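Packaging & Print, week 7 - colour as a cue

Handout goes with the Nollent reader, bring it to the seminar. Slides go up after 4pm.

Main point: shoppers read colour first, then shape, then words. Green = plant, fresh, mild. Blue = clean, cold. Works across very diffrent goods, tea or soap or paper. Brand name often small, the product idea gets the big type.

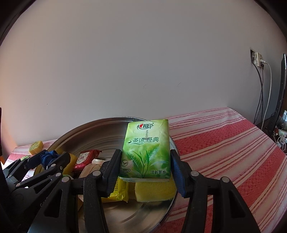

Fig. 1. Tissue pack, tea theme: pale and leafy greens, large slogan across the middle, brand name and red heart near the top.

Red against green - strong contrast, small area is enough. See Ruveo exercise, same trick with a yellow dot.

Skendholm study: 500 shoppers, 42 packs, shelf test only. No prices shown, so careful what you claim from it. Essay people please note!!

Terms to know: dominant colour, accent, panel, hierarchy, scent cue (picture standing in for a smell).

For next time - read Sopacua ch. 7, skip the bit on inks. Bring one empty pack from home, flattened, and mark the acccent colour in pencil.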